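About us

Hello! I'm Hoi-yan, and I run Flodard, a website about football transfers for people who care far too much about left-backs. If you've ever refreshed your phone at five to eleven on deadline night because your club might be loaning a reserve goalkeeper, you're in the right place.

It began as an email to Yee-man Kwan, who I used to sit next to at matches. She'd moved abroad and wanted to know who was coming and going, so I wrote her a long list every week. She passed it on, those people passed it on, and by June we had 393 people on the mailing list and I had to learn how to build a website (badly, at first – sorry to anyone who remembers the orange one).

There are four of us now. Johannes Venter does contracts and release clauses, and he can explain a sell-on fee without sending you to sleep. Pui-shan Chuang covers the women's game, and Hiu-tung Chiu looks after the lower leagues and our transfer log, which has 2,304 moves in it and is his pride and joy.

We work in the evenings after our day jobs, so deadline day is a long one.
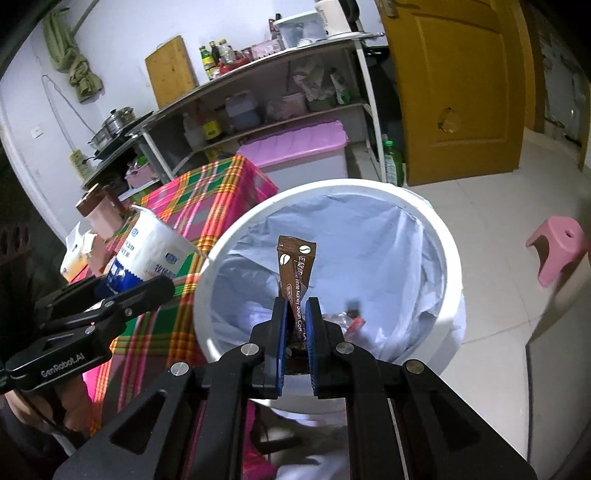
We don't print a rumour unless 2 separate people have told us the same thing. That means we're often slower than everyone else, and we did miss a big loan last winter, which still stings! But when we say a deal is close, we mean it, and if we get one wrong the correction goes at the top of the page.

Got a tip, a grumble or a question about your club's wage bill? Use the contact form – one of us will write back, usually Johannes.

Page last updated 2019-11-10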